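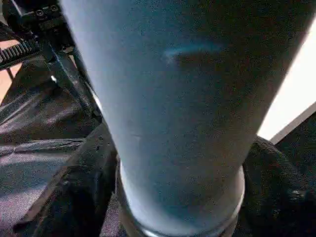
Re: [nel-data] Wrist view, cylinder grasps — what to keep

List home | Threads | By month | Search | Unsubscribe

Xolani Zwane wrote:

> I have gone through the November batch from Dammont. Many of the wrist
> views look like the one attached to this message: the cylinder fills the
> middle of the view and hides most of what lies behind it. My instinct is
> to drop every example where the object covers that much of the view. The
> model can't learn where to go next if it can't see anything but the thing
> it is holding.
>
> Second question. Do we want the padded fingers in the same set as the
> bare ones, or in a set of their own?

I would keep them. Taking the points in order.

1. Coverage. A wrist view at close range is going to be mostly object. If we cut on that basis we remove the closing phase from nearly every cylinder example and leave the model with approaches only. We did this by accident at Istport, with a filter meant to catch blocked lenses, and the policy trained on what was left would hover above the object and never commit. The attached view still has both fingers in it, one on either side of the lower part of the cylinder, and the bottom rim shows as a thin bright line. That is enough to judge alignment from. The overhead camera can supply the rest of the layout.

2. Padded fingers. Same set, with a field for finger type. The dark padding has a soft outline and sits against dark cloth on the left, so the edge of the finger is harder to find than with bare metal. I would like the model to meet that in training. If we split the sets, the padded one comes to 1,044 examples, and I don't think it stands up alone.

3. Exposure. This one worries me more than coverage. The white area to the right of the cylinder has almost no detail left in it, while the region under it is close to black. Please lock the exposure before the next session and write the value into the session notes. Automatic exposure will shift as the object comes into view, and the model may well learn the shift as a cue for closing.

4. Labels. "Grasp" is being used for two different things in the Dammont files. Some operators mark it at first contact, others when the fingers stop moving. Use "contact" and "closed" from now on. I have relabelled 97 of the old examples by hand from the finger position trace and will do the rest with a script once somebody has checked those. The script needs the trace at full rate — the thinned copy on the Mederside server won't do.

5. Failed attempts. Keep these too, marked as failed, with the recording running until the arm is back at its start pose. At present nine operators are recording and at least two of them stop as soon as the object slips. Those files are no use for learning recovery.

For the next round I suggest around 70 examples per object, with the cloth rearranged between attempts and the start pose varied by hand. Don't tidy the folds.

I can send the revised field list tonight if there are no objections to point 4.

nel-data list | Contact the list owner | Copyright Nel project | Back to top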